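Provport Community > Hardware > Two-arm setups
Thread: Right arm drops out in the middle of a run, then jumps when it comes back
Status: open

Hello everyone. I search for advice with a fault on our bench pair. I have read the older threads about lost communication but I did not find the same behavior, and one part of it is a safety matter for us, so I write it in detail. 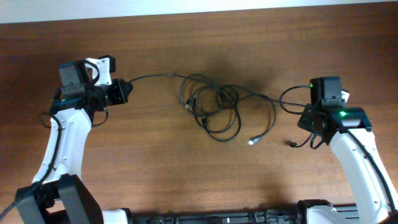 Posted by: Yoon-hee Ji
Member, Hardware section
July, edited once

The setup is two white arms on one black rail, facing each other over a wooden table. The arms and the servos are from Gumex. The software that sends the positions is Wenow, the stable version and not the test version. The supply is one Brinkmann unit for both arms, which stands under the table.

What happens: we run a simple motion where both grippers go toward the middle and then back out. There is no part to pick up, it is only for warming up and checking. After eight minutes, sometimes earlier, the right arm stops answering. Wenow shows "no reply, right bus, joint 6" and then all the other joints of the right arm go on the list also. The left arm continues its motion. It does not know that its partner is gone.

The dangerous part comes after. When the right arm is found again by the software, it goes directly to the position where it should be at that moment, at full speed. On Saturday my colleague had her hand near the right wrist because she wanted to push the cables back. The arm moved and hit the back of her hand. She is fine, only a red mark, but I do not want to see it a second time.

What I checked until now:
- I changed the bus cable of the right arm at the base. Same fault.
- I exchanged the two control boards, left to right. The fault stays on the right side.
- I ran the right arm alone, with the left one standing still. No fault in one hour.
- The green lights at the right wrist were on each time I looked after a stop.

The last point confuses me. If the light is on, then I think the servo has power. Is this correct?

Thank you for reading, and I am sorry for the length.

Reply by: torquebucket

Light on means there is enough voltage for a light. It doesn't mean there is enough voltage for the servo logic at the moment it resets. A dip of a few milliseconds resets the chip and you will never see it in an LED.

Your third test tells you most of it. One arm alone is fine, two arms together is a fault. You have a supply that cannot feed both when they accelerate at the same time. Get a second Brinkmann, one per arm, join the grounds, done. I would bet money on it.

Reply by: marl_en

I would not bet so quickly. Look at how much loose cable is between those arms. With the left arm moving, something from the left side could catch the bundle and pull on the right wrist. When the left arm stands still it can't pull anything. It explains the third test as well as the supply does.

Yoon-hee, do you have a picture with the left arm further back? I'd like to see how far the bundle goes over to the right side.

Reply by: Yoon-hee Ji

Thank you both. I have one, with the right arm more to the side.
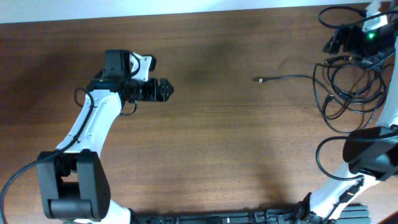 Left gripper over the table, cable bundle on the right side

The cable with the metal end which lies alone on the wood is not plugged in at either arm gripper in this position, as you can see it is just lying. I should have taken it away before I started. I left it because I thought that a cable which is not plugged can't do any harm.

To torquebucket: I understand your argument, but the left arm never drops out. If the supply is too weak, should it not be both arms, or one time left and one time right? I have now counted six stops and all are on the right.

Reply by: torquebucket

Not necessarily. If the right one is at the end of a longer power lead it sees the bigger drop. How is the power split? One lead to each arm from the supply, or in a chain?

Reply by: Yoon-hee Ji

In a chain. From the supply to the left arm, and from there to the right arm. I see what you mean now.

Reply by: torquebucket

There you go.

Reply by: old_spindle

Before you two finish the argument about the cause, can we talk about the hand please.

An arm which comes back after lost communication must not move. This is separate from why it was lost. You can repair the cable today and in three months another cable breaks, and then the arm jumps again. In Wenow there is a setting on the bus page with the name "resume after reconnect". It is on by default, which I find a bad choice. Turn it off for both arms. Then turn on the option that stops every bus when one bus is lost. After this the left arm will not continue alone either.

And put the power switch where a person can reach it without passing over the table. If your supply is under the table, I suspect it is not so.

Also nobody touches cables with the motors powered. It should be written on a paper at the bench.

Reply by: marl_en

Agree with all of that, with one remark. When you cut power completely, these arms fall. With a gripper pointing inward at the height in the picture it is not a long way, but it is enough to pinch a finger between wrist and table. Stop first, bring them to rest, then cut. In an emergency cut anyway.

Reply by: old_spindle

In an emergency cut anyway, yes. I would prefer the falling arm every time, because I know which direction it will go.

Reply by: Yoon-hee Ji

I did not know about "resume after reconnect". I found it and it was on for both arms. Now it is off, and the stop for every bus is on. We moved the switch to the front corner of the bench. The paper is also there, I wrote it in two languages.

Then I tested again, with nobody nearer than the chair.

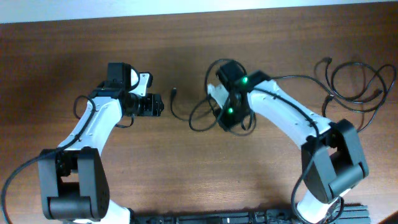
First I made the power test, as torquebucket wanted it. I took a second Brinkmann from another bench, so each arm had its own supply and the grounds were joined. The right arm still dropped out, but later than before. So there was an improvement, or it was only luck, I can't say it from so few runs.

After that I stayed on 2 supplies and I watched only the cables. When the right wrist turns inward, the loops around it become tight and the plug at joint 6 is pulled to the side. I stopped the motion, brought the arms to rest, switched off, and then moved this plug carefully with a plastic stick. It has play. The plug on the left arm has no play when I do the same. With power back on and the arm at rest, I touched the cable again with the stick, and Wenow gave the same message, "no reply, right bus, joint 6". The arm stayed where it was, which I was very happy to see.

So my opinion is that the plug at joint 6 is worn from the pulling, and the cable is too short on the last part and too long everywhere else. I will order a new lead from Gumex and fix it to the white link with ties, leaving one free loop at the wrist. I will also keep the separate supplies.

Reply by: marl_en

Sounds right to me. Fold the wrist all the way both directions by hand, power off, before you pull the last tie tight. And check the socket too. If the pins in the socket are spread, a new lead will not hold for long.

Reply by: torquebucket

You changed two things and the fault came later after the first one. I still say the chain was part of it. But fine, a loose plug is a loose plug.

Reply by: old_spindle

You said you will order one lead. Order two. And please write to Wenow about that default, I did it last year and I got a friendly answer and no change. Maybe it helps if more people ask.

Reply by: Yoon-hee Ji

I wrote to them this morning and I described the hand. I will put their answer in this thread. The leads are ordered, two pieces. Until they come the right arm stays switched off.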